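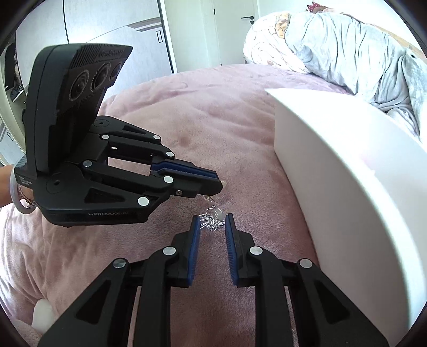

How long can you keep a coat that belongs to somebody else?

Two years, in my case, and I'd have gone longer if the lining hadn't ripped.

It was a gray wool coat, a man's, with deep pockets and a collar that scratched. Muammer Çınar put it around my shoulders outside the Pellegrini bakery one night when the bus had quit running and I was dressed like an idiot (sandals! in that town, in that month!). He said bring it back whenever. I said tomorrow. Then I went home and hung it on the hook behind my door and wore it pretty much every day until spring, and then I wore it the next winter too.

I did mean to return it. I'd get as far as his street and see his kitchen light on and think, well, he's eating. Or the light would be off and I'd think, well, he's asleep. At five in the afternoon I thought this! You'd be amazed what hours I had that poor man keeping.

The thing about a borrowed coat is that you start paying it little visits in your head. I knew the left pocket had a hole you could get two fingers through. I knew there was something down inside the hem, something flat and stiff that slid along when I walked, and I'd decided it was a coin, and then a key, and then for a whole February I was convinced it was a love letter folded up very small. I never fished for it. That seemed worse than keeping the coat, somehow.
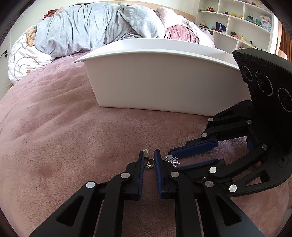
So then the lining went. I was getting off the 42 with a bag of onions and I heard it, that long dry zipper sound, all the way down the back. And I stood there at the stop and said a word, and an old lady with a dog said the same word back to me, very kindly.

I took it to Bevari, the cleaner's on the hill, where Tarık Değirmenci has been doing alterations since before I could see over the counter. He laid it out and ran his hand down the seam.

"I know this coat," he said.

"It's a common coat."

"I put this lining in. For Muammer." He looked at me over his glasses. "He told me he lost it."

Well, I turned the color of a brick. I said I'd been meaning to bring it back, and he said mm-hm, and I said it had only been a little while, and he wrote out my ticket, 3837, and tore it off much slower than he needed to.

"He could have asked me for it," I said. "He knows where I live."

"He does know where you live," said Tarık, and went in the back.

I thought about that the entire way home, and I walked, too, I let two buses go by. Because if you lose a coat, you lose it. But if you know right where it is, on what hook, behind what door, and you go around telling people it's lost, then I don't know what you call that. My sister calls it being polite. My sister has been married twice and thinks everything is being polite.

When I went back for it there was an envelope pinned to the sleeve. Tarık had opened up the hem to do the job right, and there was the flat stiff thing at last. It was a train ticket to Kinditz, one way, never punched. The date was too rubbed to read.
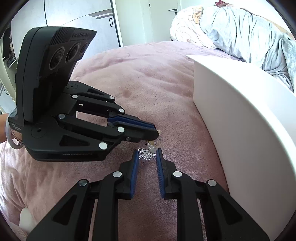 Silver on pink.

I had the coat over my arm and the envelope in my teeth when I rang his bell. I'd practiced a speech. It had an apology in it and a joke about the onions, and I'd put on real shoes.

He opened the door in his socks with a dish towel on his shoulder. He looked at the coat and he looked at the envelope, and I took it out of my mouth and said, "You were going to Kinditz."

"I was," he said. "I couldn't find my ticket."

"It was in the hem."

"So I missed the train, and I was walking home, and there was a girl outside the bakery in sandals." He took the envelope and didn't open it. "Are you coming in? I've got soup on."

I said I'd only come to give him the coat.

"Keep it on a minute, the hall's cold," he said, so I put it back on and went in, and the new lining was so slick that I had trouble finding the sleeve.

First printed in the May issue of Kasomel.

Contact us | © Kasomel, all stories remain the property of their authors | Back to top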